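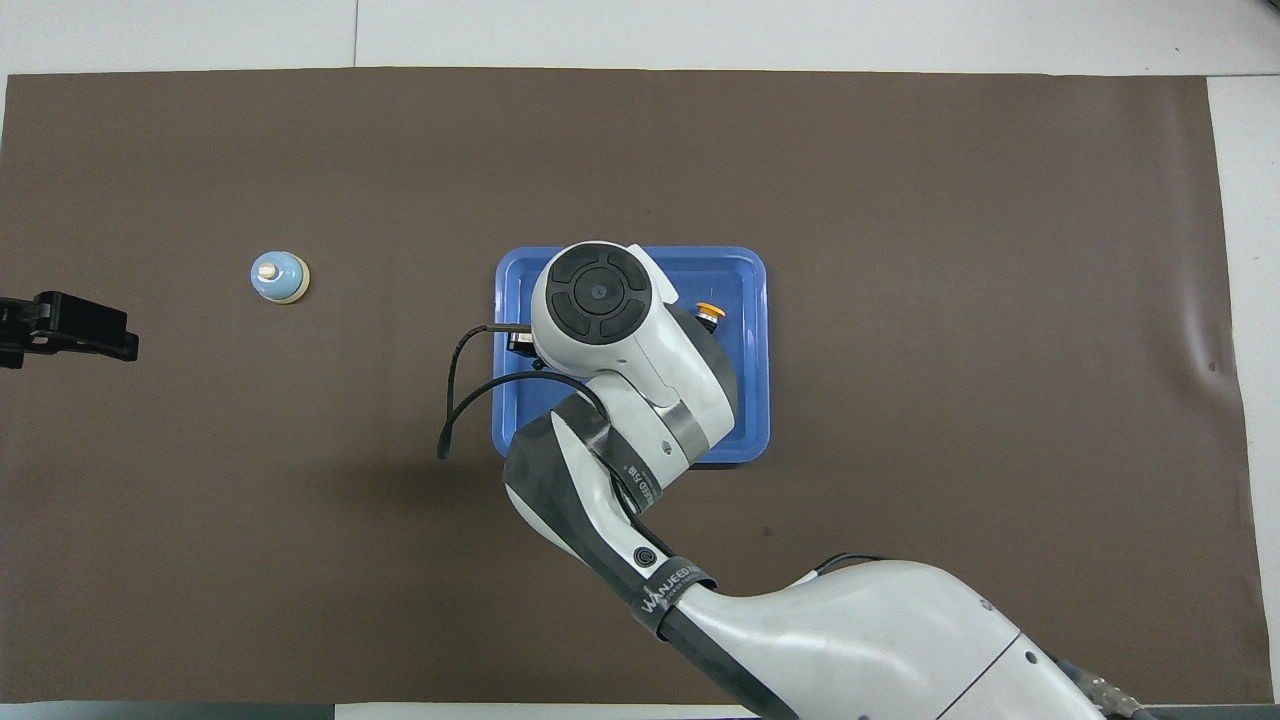 Lunch on a long driving day deserves more thought than most of us give it, and I say that as someone who has eaten a great many gas station crackers over a steering wheel. When we set off in April for my niece's wedding we had around 600 miles to cover and a fine plan for the roads, the gas and the motel, and no plan whatsoever for what we were going to eat. I had packed a cooler, it's true, but I had packed it under the suitcases. So the first thing I want to pass along is to keep the food where you can reach it, and the second is to bring a tray. A rectangular plastic one like the blue one in the picture, with rounded corners and a raised rim all the way round, would have saved us a whole carton of grapes, which went under the seats before we were out of our own county and which I was still finding in May.

Several of you asked me at the spring supper to write up how we managed the rest of it, and I promised I would, so here goes. I'll try to keep to the point, though those of you who have ridden with me know how that usually turns out.

My husband likes to drive until he's hungry and then look for a sign. This works nicely at noon on a weekday near a big town. It works badly at half past two on a Sunday, when the kitchens are closing and you've just passed the last exit with anything at it. By then he's cross, I'm reading the map upside down, and we end up with a hot dog that has been going round on those rollers since breakfast. We have been married a long time and we've had that hot dog in nine or ten states.

What we did on the way home was Abdelilah El-Sayed's idea. He told me to pick the lunch stop before leaving in the morning and let the driving fit itself around that. You look at where you'll be by late morning, find a town a few miles off the highway, and call ahead to ask if they're open. I know calling feels old-fashioned. But the hours on the computer were wrong for three of the places I tried, and the person who answers the phone will often tell you something useful, such as that the bridge is closed or that the pie runs out by one.

That is how we found Plaletti, which is a lunch counter in a town called Rarico, and I'd have driven past it every day of my life. There's a bench outside and a parking lot long enough for a camper. I had the bean soup and a grilled cheese. My husband had the meatloaf and then, when he thought I was in the ladies' room, a second slice of it cold. We walked up to the end of the main street and back, looked in the window of a closed shoe store, and were on the road again inside the hour. He drove the whole afternoon without one complaint about his back.

I think the walk did more for him than the meatloaf. Asmaa Samir drove a school bus for years and she is firm about this: get out of the car, leave your phone in it, and walk until your legs feel like your own again. She says to stop every two hours whether you feel like it or not. I used to think that was for people with small children or small dogs. Now I set the kitchen timer and put it in the cup holder, and when it goes off we stop at the next decent place, even if it's only a church parking lot with a bit of shade.

Now, about what to pack, for those days when there's no Rarico to be found. Things that don't drip! Hard-boiled eggs are fine if you peel them at home – please peel them at home. Cold chicken off the bone, cheese in cubes, apples already cut with a squeeze of lemon on them. Roll-ups hold together better than sandwiches, which seem to let go of their tomato at exactly the wrong moment. I freeze two water bottles overnight and lay them flat in the cooler, and by afternoon we can drink them. Kristof Cuypers swears by a thermos of plain rice with butter and salt, and I laughed at him until I tried it.

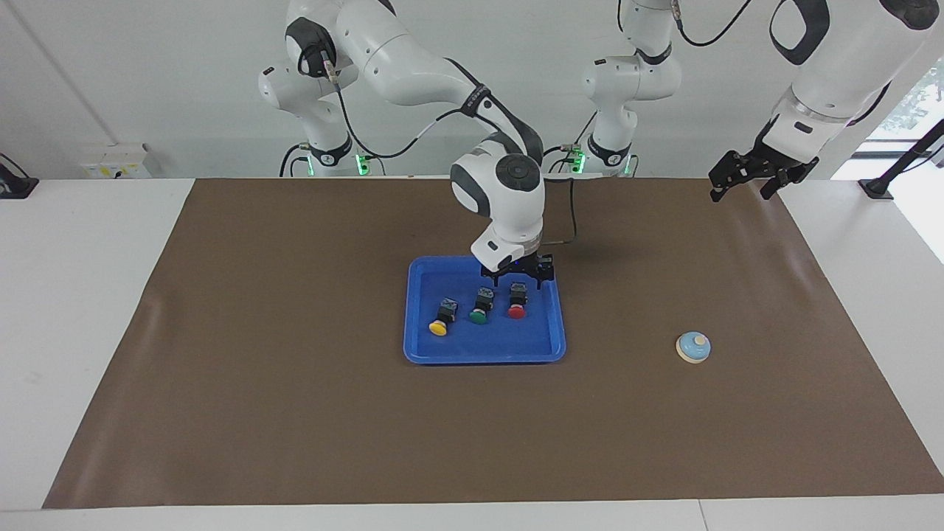

Three push-button switches in a blue tray, with the gripper lowered behind the red one.

A word on coffee. I love it, you all know I love it, but a big cup at breakfast means a stop forty minutes later, and then you feel you ought to buy something in return for using the restroom, and what you buy is another coffee. On the way home I had a small one with my toast and saved the next for after lunch. It made a surprising difference to the morning. Tea seems to be just as bad, in case anyone was hoping.

Supper is a different matter, and I'd argue for eating it close to wherever you're sleeping. We stayed at the Ninov, a motel with a row of metal chairs out front, and the young woman at the desk sent us across the road to a bakery, Amrani, that does flatbreads in the evening. We carried ours back and ate them in the metal chairs with paper towels in our laps. The trucks went by and the sky went pink and I didn't want to be anywhere else. The night before, going the other way, we'd pushed on and pushed on for a steak house somebody had recommended, and got there with the chairs already up on the tables.

If you're heading out this summer, I'd love to add your good stops to my list. I've got 14 so far, all of them within ten minutes of a highway, and I keep them in a little notebook along with what we ordered and whether the restroom was clean. Arash Ebrahimi has offered to type it up so we can leave copies on the table by the coats. Tell me the name of the place, the nearest town, and what to have. If it's closed on Mondays, tell me that too, as I've been caught out by Mondays more than any other day of the week.

And if you know of anywhere good going north past the lakes, call me soon. We leave in three weeks and all I have for that stretch so far is a farm stand that might have changed hands, and a place my brother-in-law likes, and he puts ketchup on everything.

Members' Corner > Newsletter > On the Road > Stopping for Lunch
Wednesday, May 25, 2022 | By Darlene Vachon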